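The Sawatzky Street Apartment, Room by Room

Feb 8, 2023

Regular readers will know that I moved in March of last year and promised pictures of the new place "as soon as it's presentable." I have since lowered the standard. This page is the living room, or the part of it that has stopped changing every weekend. The kitchen has its own page, and the closet under the stairs will never have one.

The whole gallery is about storage, really. I came from a house with an attic, and I now live in 900 square feet with a man who owns three kinds of glue. My sister Nadine says the apartment has "good bones," and she has also never carried anything up to it.

The cabinet, open shelf

We bought this one secondhand from a couple in Civano who were moving somewhere with built-ins and were quite smug about it. It was listed as a sideboard. Laurier calls it the bar, though it has never held a bottle of anything stronger than vanilla extract. I call it the cabinet and I dust it, so that settles the matter.

The books on the left side of the shelf are the survivors. We owned five boxes of them before the move, and there was a long and at times personal discussion over what would stay out. Three made it to the shelf: one green, two brownish. The rest live in the bedroom and are not speaking to us.

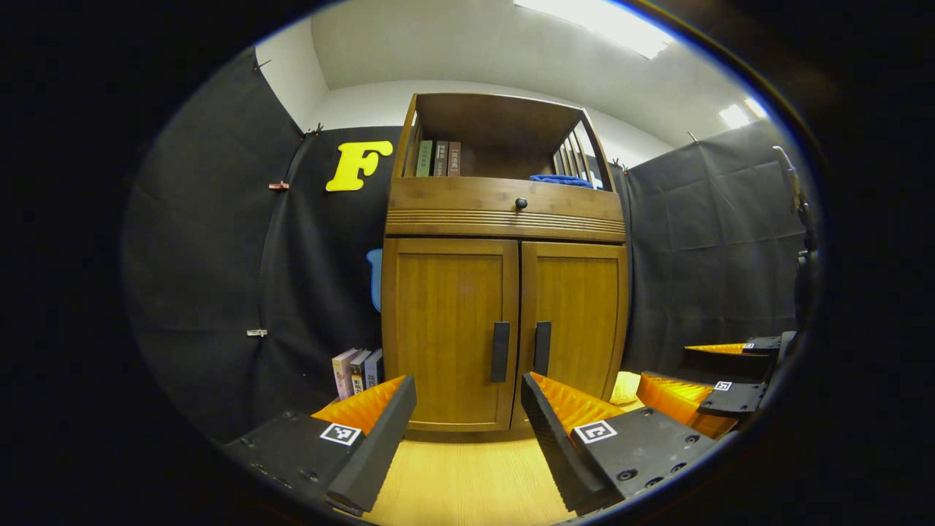 The slats were what sold me. Laurier thought they looked like a very small jail. I thought they looked like something from a nicer apartment, and I was the one holding the cash. They do collect dust in a way the seller failed to bring up, and the only thing that gets between them properly is an old paintbrush, which I keep in the drawer for that purpose and which Laurier keeps putting back with the paint.

The blue cloth is the dust cloth. It has a hook in the kitchen. It has had a hook in the kitchen for 10 months.

The cabinet, drawer

One wide drawer, one small knob, right in the middle. You have to pull it dead straight or it sulks. I like the grooves along the lower part of the front, which Laurier's mother ran her thumb across and pronounced "a lot of work for somebody," without saying whether she meant the carpenter or me.

Contents at last inspection: the paintbrush (sometimes), takeout menus, a tape measure, batteries of unknown character, and the warranty for a blender we left behind.

The cabinet, doors

Board games on the left, tablecloths on the right. The long black handles sit side by side at the center, so anyone sent to fetch a tablecloth opens the games first. We have eaten several dinners on a bare table and played a lot of Skurcombe, a card game Laurier's uncle made up and has never fully explained. The rules run to 30 handwritten pages and contradict each other by page four.

The floor

Light wood, and the reason we took the place. It shows every crumb. The previous tenant left us a note recommending a rug, and I thought that was a bit forward until our first week with toast.

The cost, for those who asked

Everything in the living room, including the van, the sofa and a lamp we returned and then bought again, came to $2,928. The cabinet was a small slice of that. The lamp was a larger slice than it needed to be.

Next page: the hallway, where the coats are.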